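## Bimanual work on thin, soft items: where the method stands

The last issue covered the single-arm results. Since then the Flendale group has moved almost entirely to two-arm work on items that do not keep their shape, and the December runs gave enough data to report on. The question is narrow. When two grippers hold the same soft object, how should the policy decide that both of them have it before any lifting starts?

The earlier controller treated each arm as its own problem. Each side got a target, closed on it, and reported done when finger travel stopped. With rigid parts this is good enough. With thin plastic it fails in a quiet way: the fingers close on a single fold, travel stops where it should, and the fold slides out as soon as the other arm pulls. The log shows two good grasps and the object is on one side only.

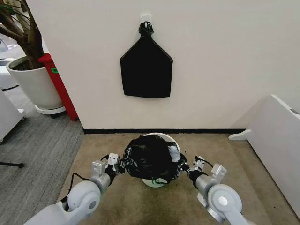 The new method, written up by Anwara Wickramasinghe and Dilani Khondokar, drops the per-arm report and scores the pair. After both grippers close, the arms make a small opposed motion, a few millimeters outward and back, and a learned model reads the joint torques from both sides together. If the two signals rise and fall in step, the pair is accepted. If one side lags or stays flat, both grippers open and the policy plans again from the head camera view. There is no tactile sensing at the fingertips.

The model was trained on 565 teleoperated episodes. Of these, 161 were labeled as slips by hand, mostly by Skye MacLeish, with the slip time marked to the nearest control step. The remaining episodes were kept as they were, including the untidy ones where the operator regrasped several times. Removing those was tried and made the model worse at the start of an episode, where it tended to accept too early.

Results on the held-out set are as follows.

- **Per-arm check (baseline):** missed 55 slips.
- **Paired check:** missed 2 slips on the same episodes.
- **Cost:** a short delay before each lift, plus extra regrasps in cases where the grip would probably have held.

The third line matters more than it looks. The paired check is conservative, and on long tasks the extra regrasps add up. Afroza Selvanayagam has been testing a threshold that relaxes when the planned motion is short. It saves time, but the held-out numbers with it are not ready and are left out of this item.

A second point concerns objects that are soft on one part and firm on another. The outward motion assumes that both sides give by a similar amount. When they do not, the torque signals differ even with a sound grip, and the model calls a slip that is not there. The present fix is a per-side scale factor, set from the first contact. It works, but it is a patch – the factor drifts over an episode and there is no clean rule for when to reset it.
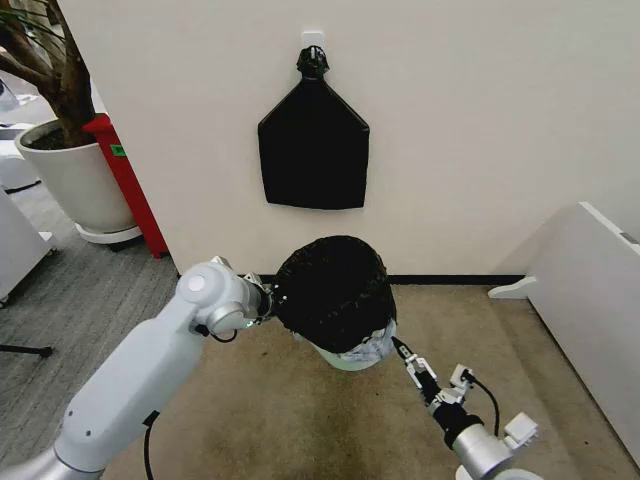 Normand Kowalchuk writes that the scale factor should not be fixed at first contact at all. In his view the outward motion already carries the stiffness of each side, and a model given two or three cycles in place of one could work it out without a separate term. He also asks whether the baseline was given the same chance to regrasp as the paired check, as a fair comparison would require.

On the second question, yes: both methods had the same retry limit and the same time budget. On the first, more cycles were tried early on with a smaller training set and gave no clear gain. That test was done before the slip labels were cleaned up, so it is worth running again, and it has been put on the list for the next round.
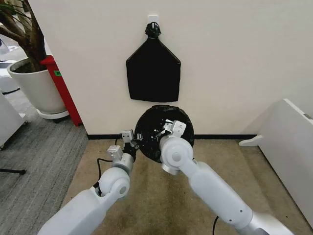

*Photo: Futville Manipulation Group*

Two practical notes for groups that want to repeat the work. First, torque offsets have to be zeroed with the arms in the working pose. Zeroing at the home pose left a bias large enough to hide weak slips, and it took several sessions to trace. Second, the cables add a small load that changes with wrist angle. Adding wrist angle to the model input took care of most of this – a fixed correction did not.

The training code runs on the Temico stack and will be shared with partner sites once the labeling tool has been separated from it. The Schouten site has asked for the raw torque logs as well. These can be sent on request, with the slip labels in a separate file. Comments on the paired check should go to Dilani Khondokar, and requests for logs to Skye MacLeish.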